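Clistia: a two-arm cell on a shared workshop bench

4 min read

# Clistia

Clistia is the dataset and build log Jae-in Shim and I have been putting together in the back of the Zuslow workshop, where the rent is kind and the neighbors are patient. The task is a homely one: two arms tidy watering cans onto a slatted rack. Each episode is a folder with joint states, gripper positions and video from the fixed camera and both wrists. There are 469 episodes so far, and I am fonder of them than I probably should be.

## The cell

Leafy black wallpaper on three sides, a marble-patterned top, a rail along the right — we wanted backgrounds as busy as a real home. 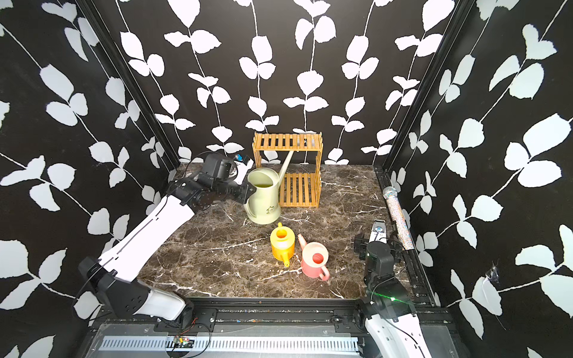
Can I use the data with only one arm?

Filter on `arm: left` in the index file and you will get a smaller set that loads the same way, with the right arm's columns dropped.

## Wrist views

Please don't skip these when you train. The fixed camera is lovely for seeing where everything stands, but from up there a spout and a handle can hide behind each other, and the wrist gets you much closer to the rack and whatever is on it.

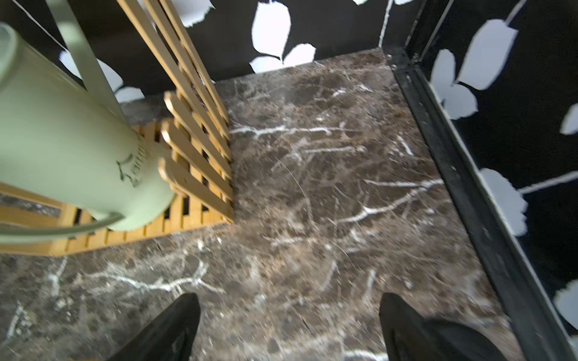 Both wrist streams share a clock with the joint log, though we did have to fix an offset of 60 milliseconds in the first 300 episodes. The corrected times are in version 2, so if you downloaded early, do fetch it again — and write to me if anything still looks off!

Sabine Wiegand, 15 April 2026

Recent items
Venex: cable notes for small arms
Um, a tiny episode viewer
Rail mounts, second try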